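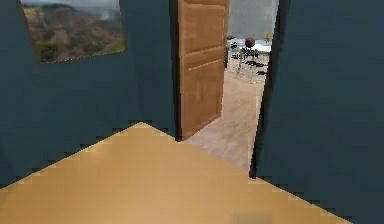
宿舍隔音小调查:我们到底被什么声音吵醒

先交代一下我为什么选这个题目。去年十二月我住在Reltwood那栋老学生公寓,隔壁有人每天半夜一点多泡面,烧水壶的声音我隔着墙听得清清楚楚(连他撕调料包我都能听见!)。所以课程报告一说可以自选题目,我脑子里第一个蹦出来的就是噪音。

跟我一组的是Wendell Lyons,他负责跑问卷,我负责量声音和写这份东西。问卷一共发了100份,收回来90份,这个回收率把我俩都吓了一跳,看来大家憋了一肚子话。有几位同学在“其他意见”那一栏写满了还翻到背面接着写,Wendell录入的时候一边打字一边笑。

问卷里最重要的一题是“过去一周你被什么声音吵醒过”,可以多选。我本来押的是音乐和打游戏,结果选得最多的是关门声,90个人里有40个勾了它。说话声排第二,然后才是走廊里的脚步和行李箱轮子。音乐排得很靠后,可能现在人人都戴耳机了吧。

既然关门声这么突出,我们就把测量的重点放到了门上。星期三晚上我们借了系里的声级计,在Pornitside那边的公寓选了几个房间,一个人在走廊按平时的力气关门,另一个人在隔壁床头读数。这里有个很头疼的地方:“平时的力气”每个人都不一样,Wendell关门像生气,我关门像做贼。后来我们干脆统一成松手让闭门器自己关,数据才终于整齐一点,前面测的那几组只好作废,心疼。

整理出来有几点比较明显。装了闭门器但没调过速度的门最响,最后那一小段是“砰”地撞上去的。门框上贴了密封条的会闷很多,听起来像有人把书放到桌上。门底下的缝也很关键,缝大的房间,走廊里说什么都听得见,关不关门差别不大。至于墙,我们原先以为是最大的问题,可是在老楼里测下来,从门漏进来的声音比从墙传过来的要多,这跟我们导师Stuart Bickerstaff老师开题时提醒的一样,他当时让我们“先看缝,再看墙”,我还不太服气。

后来我们挑了一个房间做改造,材料很简单:一卷泡棉密封条,一根门底挡条,再用螺丝刀把闭门器调慢。全部下来不到一顿火锅的钱。住在里面的同学试了一周,说早上隔壁出门上课她不怎么醒了,不过她也承认那周特别累,所以这条反馈我只敢当参考。

不足的地方也写一下。房间选得太少,而且都是朋友的房间,算不上随机。声级计只借到一晚,改造以后的读数没来得及补测,这是我最遗憾的。还有问卷没问大家几点睡,早睡的人和熬夜的人听到的东西肯定不一样,Wendell在汇报前一天晚上才想起来,我俩对着屏幕沉默了好久。

如果下学期还能接着做,我想把调闭门器这件事写成一页纸的说明,贴到每层的公告栏,再挑一整层楼前后各测一次。闭门器上那两颗小螺丝哪颗管速度、哪颗管最后那一下,我现在闭着眼睛都能分清了。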